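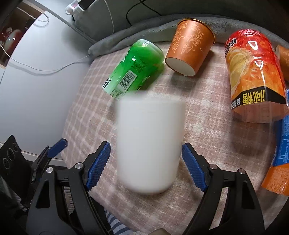

White cup, plaid cloth.

Saturday, notebook, store project

Read the Carneo announcement again this morning, slowly. The park says the new gift store by the east gate opens "later this season," with 900 items on the shelves and a make-your-own-souvenir counter at the back. Last spring's announcement said the same about the candy shop, and that one opened in the fall with half the lights out. I'll believe the date when I see a register.

Our part is the counter. Zundel has the fixtures, Schmieder has the printing, we have the layout and the queue. Zundel's drawing shows the counter along the back wall with the line bending past the plush shelves. Looks fine on paper. Their drawing has everybody standing single file with no strollers, and I have never seen a theme park line like that.

Taped the line out on the shop floor at full size. First try, with the turn where Zundel has it: two strollers can't pass each other. Moved the turn 20 inches toward the door. They pass, but the plush shelf then has to lose its end bay, and the park wants that bay because it faces the ride exit. Somebody is going to have to give up something. My guess is they'll ask us to "find" the space.

The numbers they sent: 1,000 guests through the store on a busy day, 76 of them stopping at the counter. No idea where 76 comes from. It's oddly exact for a store that doesn't exist yet. If it was carried over from the Setard park store, that one has no ride emptying into it, so I wouldn't lean on it. Asked for the hourly split. Got back a rendering of the sign.
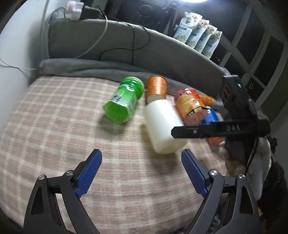
The sign rendering in their email, for the record, is nice. It's also hung low enough that a kid on somebody's shoulders will hit it, so I marked that on the drawing and sent it back.

Schmieder says a printed name tag takes under a minute at the counter. Under a minute for the machine, sure. Picking the color, spelling the name, changing the color and paying are all left out. Ran it at the bench with a stopwatch and a paper form, playing a customer who can't decide, and gave up on the idea that one station will do. Want two stations drawn before anyone signs off, even if the second stays covered on slow days.

Still open:
- who owns the end bay question, us or Zundel
- hourly numbers from Carneo (second request)
- power for a second station, floor box or wall
- whether "later this season" means anything

Leaving the tape down until the floor gets mopped. Please walk around it.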